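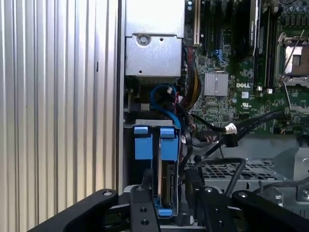 Drive caddy with blue latch tabs, below the power supply in a Dell tower.

Filed under: Desktop Repair > Storage > Drive Swaps

How to Replace the Hard Drive in an Older Dell Tower

Swapping the hard drive in an older Dell desktop is a short job. The drive sits in a plastic caddy that clips into a metal cage, and once the side of the case is off you can get it out with your fingers. Most of the time goes into copying files beforehand and setting up the computer afterward.

These steps cover towers with a 3.5-inch drive in a caddy with blue tabs. Dell has changed the layout many times, so your cage may be in another spot or turned another way. If the inside of yours looks very different, find the service manual for your exact model before you pull on anything.

What you need

A replacement drive. A 3.5-inch SATA hard drive fits the caddy directly. A 2.5-inch solid state drive needs an adapter bracket. I used the Vadudine bracket, a plain metal one that came with its own screws.

A Phillips screwdriver, medium size.

A USB drive or external disk with enough room for your files.

A small dish for screws.

A can of compressed air, if the inside is dusty.

An anti-static wrist strap if you have one. I have a cheap Sturkitz strap that clips to the case.

Step 1. Copy your files

Do this first, even if you plan to clone the whole drive. Copy documents, photos, browser bookmarks, and anything on the desktop. Check the Downloads folder too. People forget it and then remember the one PDF they needed.

If the old drive is clicking or the computer freezes while copying, stop and copy the most important folders by themselves. Leave the big video files for last. A drive that is failing may not last through a full clone.

I had 34 GB on this one once the junk was cleared out.

Step 2. Decide between cloning and a fresh install

Cloning copies everything to the new drive, including Windows and your programs. You need both drives connected at the same time, either inside the case or with a USB-to-SATA adapter. The free software from the drive maker is usually good enough. The new drive has to be big enough to hold what is on the old one, and some programs insist that it be at least as large as the old drive.

A fresh install is slower because you have to put your programs back, but it gets rid of years of leftovers. Make the install USB stick before you take the computer apart. If this is your only computer, you will not be able to make one later.

Step 3. Shut down and unplug

Shut down from the Start menu. Do not use sleep. Unplug the power cord from the back, then the monitor, the network cable and everything on USB. Press and hold the power button for a few seconds with the cord out.

Move the tower to a table with good light and lay it on its side with the removable panel facing up. A folded towel under it keeps the table from getting scratched.

Step 4. Take off the side panel

Depending on the model there is a latch on top, a latch on the side, or a couple of thumbscrews at the back. Release it, tilt or slide the panel, and lift it away. If it sticks, look for a padlock ring or a lock slot. Office machines sometimes have a lock still fitted.

Put the panel somewhere you will not step on it.

If there is a lot of dust, blow it out now, in short bursts, with the can upright. Hold fan blades still with a finger while you do it.

Step 5. Find the drive and look at the cables

The power supply is a gray metal box, and it is easy to spot. In the tower in the photo the drive is in a cage just beneath it, with the motherboard next to it. Look for the blue tabs. Two of them sit at the end of the caddy.

Two cables go to a SATA drive. The data cable is thin and flat with a small connector. It may be blue, red, orange or black. The power connector is wider and comes off the power supply on a set of colored wires. Both connectors have an L-shaped slot inside, so they only go on one way.

Take a picture with your phone before you unplug anything. Get one from straight on and one that shows where the data cable meets the board. Also look at how the cables are routed. The loop behind the caddy tends to get pinched when the drive goes back in, and a picture makes it easier to lay it the way it was.

Step 6. Unplug the two cables

Hold the data connector by its plastic body and pull straight back. If it has a metal clip, press the clip while pulling. Do not pull on the cable itself and do not rock it side to side. The plastic tongue on the drive is thin and can snap off.

Do the same with the power connector. These can be stiff after years in place. Work it out a little at a time, keeping it straight.

On some cases you cannot reach the connectors until the drive is partly out. If so, slide the caddy out an inch or so first and then unplug.

Leave the other end of the data cable plugged into the motherboard. That way the new drive goes to the same port and you will not have to change the boot settings for it.

Step 7. Slide out the caddy

Squeeze the blue tabs toward each other and pull the caddy out of the cage. It should move smoothly. If it catches, let go of the tabs, push it back in, and try again with a firmer squeeze. Check that no power wires are hooked over a corner.

Keep your other hand on the case so it does not lift with the drive. Watch your knuckles, because the cage edges are sharp on some models.

Step 8. Move the new drive into the caddy

The caddy is flexible plastic with small pins that go into the screw holes on the sides of the drive. Bend one side of the caddy outward until its pins clear, and lift the drive out. Go slowly. A cold caddy is brittle, so if the computer has been in a garage, let it warm up indoors first.

Note which end the connectors face and which side of the drive is the label side. Put the new drive in the same way. Seat the pins on one side, bend the other side out, and let it snap in. All the pins should be in their holes and the drive should not wobble.

For a solid state drive, screw it to the adapter bracket first, then fit the bracket into the caddy as if it were a 3.5-inch drive. Finger-tight plus a small turn is enough on those screws. Before you tighten them, check that the SSD connectors will be reachable. On some brackets the drive can be mounted facing either end, and one of those is wrong for a Dell cage.

Step 9. Put it back

Line the caddy up with the cage and push until the tabs click. Tug it lightly to be sure. Plug in the power cable and then the data cable, both pushed fully home.

Compare with your phone pictures. Make sure no wire is touching a fan or lying where the side panel will press on it. I used one Cabral hook-and-loop tie to hold the extra power leads together. Skip zip ties inside the case, or at least be careful when you cut them later.

Step 10. Check it before closing up

Connect only the power cord, monitor, keyboard and mouse. Turn it on and press F2 when the Dell logo comes up. In the setup screens, look for the page that lists drives and see that the new one is there with the right size.

If it is not listed, shut down, unplug, and push both cables in again. If that does not help, try another SATA cable. It is also possible that the port is turned off in setup, especially if you moved the cable.

Once it shows up, put the panel back on, plug in the rest, and either start from the cloned drive or press F12 at the logo and pick your USB stick.

What to do with the old drive

Put it in an anti-static bag, write the date on a piece of tape, and keep it for a couple of months. Do not erase it the first week. I keep mine in a Monska storage box with the spare cables. When you are sure nothing is missing, wipe it or have it destroyed.

Comments (4)

Guest: My caddy tabs were purple and the drive was at the bottom front of the case, but the rest matched. Worked fine.

deskfan200: Good tip about making the install stick first. I did not and had to go to the library.

Guest: One pin broke off my caddy when I bent it. Can I still use it?

Site reply: With the other pins in place it will usually hold, as long as the drive does not wobble. Replacement caddies are sold used. Search for the part number molded into the plastic.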